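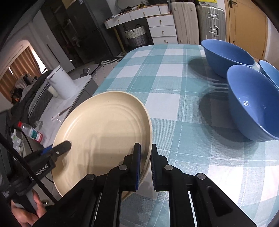 Slide 2. Clearing the table

Start with the plate. It is held by the rim between two fingers, tilted steeply, over a checked cloth. Point out the three blue bowls still to go. Ask who in the room would pay for a machine to do this.

Say plainly that a person has hold of the grip here. The hand decides where the fingers go. What we want to know is how much of that a machine can take over.

Slide 3. Where we are

Nakpan kitchen trial, July. 3255 pickups logged. Plates by the rim are the easy part. Stacking bowls is slower, and wet dishes we left out. Don't promise those.

A person clears a table for four in 60 seconds. Our arm had 15 minutes and did not always finish. Pause and let them laugh.

Slide 4. Shop floor

Hand over to Rizal Sutanto for the Harnen parts bins. He has the Emeck numbers. Same trouble as the kitchen: thin edges, shiny surfaces, things that touch each other.

Slide 5. So, yet?

My answer is no for the whole chore and yes for pieces of it. Mention Grultbridge only if asked about price.

Questions, 30 minutes. Ekkachai Saithong has the second microphone.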